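**Slow scans at the outbound sorter, is it the labels or the reader?**

Posted by Michalis Vrettos, 16/08/2019

We run a small pick line at our Oltgate building. Totes come off two Vosen conveyors and pass a fixed reader before the divert. Since July we get a lot of no-reads on the second conveyor only. Last week it was 1,048 totes sent to the hand station. Same labels, same printer, same belt speed. I cleaned the reader window and it made no difference. What should I check next?

**dernetetti**

Check the tote guides. If the rail on that side is worn, the totes drift and sit at an angle when they pass the reader. Put a straight edge along both rails and compare. Also swap the two readers. If the no-reads move with the reader, you have your answer.

**Fujimoto_R**

Agree on the swap. Do it at shift change and write down the settings first. Ours lost its trigger delay when we unplugged it and we spent a whole morning on that. 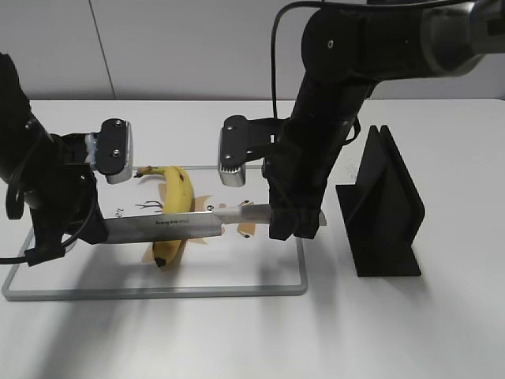

*Two arms, one knife, one banana*

**packline_joe**

New labels. Had the same thing, changed label stock, fixed.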